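Home Forums Arms & Grippers New Posts Search Log in

Left gripper drops out mid-grasp, right arm keeps going

pirkow_bench
Okay, third night on this and I'm stuck. Two-arm setup, left side picks the little green pieces, right side comes in after. On run 35 the left gripper just quit responding – fingers stayed where they were, no error on that side – and the right arm carried on with its path like everything was fine. I hit the stop with maybe an inch to spare. Log says fault 546 and then nothing for 2 seconds. I'm running the Omix controller with the stock Ranus firmware. Anybody seen this?

Layout, so you know how close these two work: 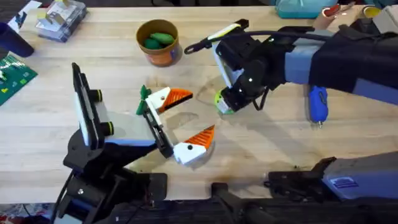

Faustine Baudry thinks it's a cable thing, and that a wire flexing at the wrist will give you that same silent gap every time. Wiggle it by hand with the motors off and watch the log.

olaniyan_fan
I don't buy the cable. I had 546 for a month in October and swapped every wire I owned. It was the watchdog timeout. Set mine to 49 and it went away.

Faustine Baudry
Went away, or stopped getting reported? You made the timeout longer. The dropout could still be in there, you just can't see it now.

olaniyan_fan
Well, I haven't crashed anything since!

pirkow_bench
Did the wiggle test. Got one gap out of nearly a dozen tries, so... maybe? What bugs me more is that the right arm doesn't care. Shouldn't one side faulting stop both?

Faustine Baudry
Only if you tie the stops together, and stock doesn't. Do that before you run it again, please. Cable second.

pirkow_bench
Fair. Wiring the stops tonight, will post the log.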